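The cloth came out of its bag with every fold still in it. She had bought it in Malton two years before, and the iron was packed, so she hung it creased. Clips along the top held it to the line.

The letters went up last. The M took the most room.
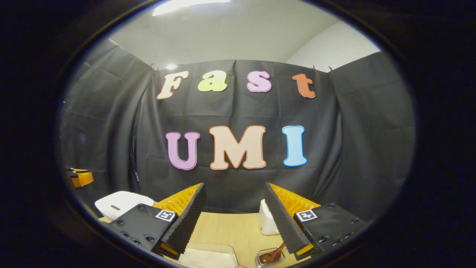 Her sister thought the small word should have gone underneath, where people looked first. And couldn't the cloth have been steamed?

She said it could have. Then she moved her stool back against the wall and ate her sandwich.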